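件名: Re: [毛布と織物ML] 洗濯表示と毛足の話、それから糸の番手のこと

みなさん、こんばんは。シベル・トゥンジェル(Sibel Tuncer)です。

前回の投稿にたくさんお返事をいただいて、とてもうれしいです! 全部に返事を書きたいのですが、まずは毛足の向きについて質問をくださった方へ。長くなりますので、お茶でも飲みながらどうぞ。

2020年4月16日(木) に Dai さんは書きました:
> はじめまして。編み物歴は長いのですが、起毛した生地はまったくの初心者です。
> 祖母が使っていた膝掛けを直したくて、似た布を探しています。
> 表面をなでると、片方にはすっと流れるのに、逆向きだと引っかかる感じがします。
> これは傷んでいるのでしょうか。それとも、もともとこういうものですか。
> あと、縁のかがり糸が切れているところが2か所あります。
> 同じ糸でなくても大丈夫でしょうか。

Dai さん、ようこそ! お祖母さまの膝掛け、ぜひ直してあげてください。

まず、なでたときの感触が向きによって違うのは、起毛した布ではごく普通のことです。毛には寝る方向があって、私たちはそれを毛並みと呼んでいます。ビロードやコーデュロイを触ったことがある方なら、ああ、あれか、と思い当たるはずです。光の当たり方で色が濃く見えたり薄く見えたりするのも同じ理由で、私はこれが大好きなんです。子どものころ、叔母の家のソファに指で字を書いては手のひらで消して、一日中遊んでいました。

ただし、引っかかりが「ざらざら」ではなく「ちくちく」に近いなら、毛先が熱で縮れている可能性があります。合成繊維の毛は熱に弱いので、乾燥機の高温やアイロンの蒸気で先端が固まってしまうのです。そうなった毛は元に戻りません。私は以前、お気に入りの肩掛けの裾でこれをやってしまい、しばらく立ち直れませんでした。固まった部分はよく切れる小さなはさみで先だけを少しずつ落とすと、手触りはかなりましになります。
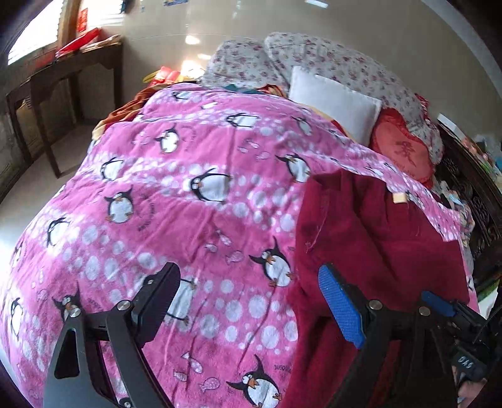 さて、かがり糸のほうです。同じ糸でなくてもまったく問題ありません! むしろ、少し違う色で直した縁というのは、見るたびに直した日のことを思い出せて楽しいものです。とはいえ目立たせたくない場合は、布より一段暗い色を選んでください。明るい糸は縁だけ浮いて見えます。

糸の太さは、元の糸を一本抜いて、よりをほどいて確かめるのがいちばんです。何本の細い糸がよられているかを見て、本数と太さの近いものを選びます。私の手持ちでは Garov の仕上げ用の糸がよく合いました。色番は356。少し灰色がかった茶で、古いものになじみます。Dumine の糸も悪くないのですが、よりが甘くて、厚い布を通すうちに毛羽立ってきます。短めに切って使えば平気です。

針は先の丸いものを。とがった針だと地の糸を割ってしまい、そこからまた傷みます。縫い方はブランケットステッチで十分ですが、角のところだけは同じ穴に三回針を入れて、扇のように開かせてみてください。角がきれいに立ちます。これはずっと昔、町の手芸店の講習で教わった方法で、もう何十枚もこのやり方で直してきました。

切れた箇所の前後は、見た目が無事でも指三本分くらい余分にほどいてから始めるのがおすすめです。糸は切れた場所だけが弱っているわけではなく、その隣もたいていくたびれています。ほどいた端は裏に回して、縁の中にくぐらせて止めます。玉結びはしないでください。膝に当たると気になります。

洗い方についても、何人かの方から質問がありました。私は洗濯桶に水を張って、押し洗いだけです。洗剤は普段の半分以下。すすぎを一回増やして、脱水は短く。干すときは竿を2本使って、Mの形に掛けます。風が通って乾くのが早いですし、重みが分かれるので縁が伸びません。半乾きのうちに手のひらで毛並みを整え、乾いてからやわらかいブラシで一度だけなでる。これだけで翌日の手触りがまるで違います。ぜひ試してみてください!

それから、前に話題になった Hundow の古い見本帳ですが、9月に知人から借りられることになりました。布の小片が821枚も貼ってあるそうで、今からわくわくしています。起毛の布は後ろのほうに80枚まとまっているとのこと。毛並みの向きが矢印で書き込んであるらしく、当時の人がどちらを上にして裁っていたのかがわかるかもしれません。借りている間に調べてほしい布があれば、早めに教えてください。薄い紙に写し取ってもよいと許可をいただいています。

最後に Dai さんへもうひとつ。もし膝掛けの裏に織りネームが残っていたら、ほどく前に書いてある文字を控えておいてください。繊維の混率がわかると、糸選びもずっと楽になります。読めない文字があっても、このMLには古い表示に詳しい方が何人もいますから、そのまま書き写して送ってくださいね。

シベル

毛布と織物ML | 配信停止・お問い合わせは管理人まで | © 毛布と織物ML | ページの先頭へ戻る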